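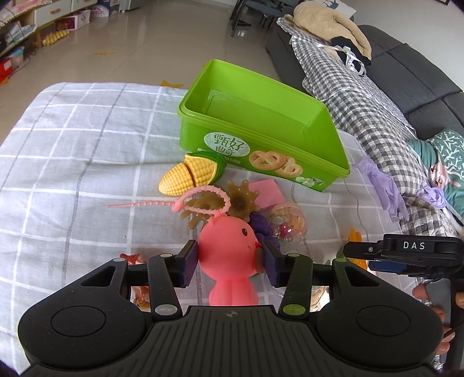 *Fig. 5 - Pink figure held between the grip pads, green box open behind it.*

## Recording a pick-and-place set

I wrote this part for people doing their first Holtar set at home, so it covers the way I do it and a couple of things I learned the slow way. You'll want 30 good takes per toy before you move on to the next one.

1. Put the box in the middle of the table with the open side up, then scatter the toys in front of it. Messy is good! Let a few overlap.
2. Start the Kobori app and wait for the counter to show zero.
3. Hold the gripper by the handle with the jaws open, and keep still for a slow breath.
4. Move in and close the jaws on one toy. I go for the widest part (on a little figure like the pink one, that's the head).
5. Lift, carry it over the box, and let go.
6. Back off, hold still again, and stop the take.

**Note:** Fumbled a grab? Keep going and try again in the same take. Braltida learns plenty from a second try. If the toy lands on the floor, though, toss the take and start over.

**Caution:** Keep your free hand off the table while you're recording - I had to throw out 78 takes in April with my own fingers all over them.

7. Shuffle the toys every five takes, and turn the box a little while you're at it.
8. Upload when the set is done. My last one came to 435 takes, and I split it into two uploads so it wouldn't stall.

Next up is checking your takes in the Bokov viewer.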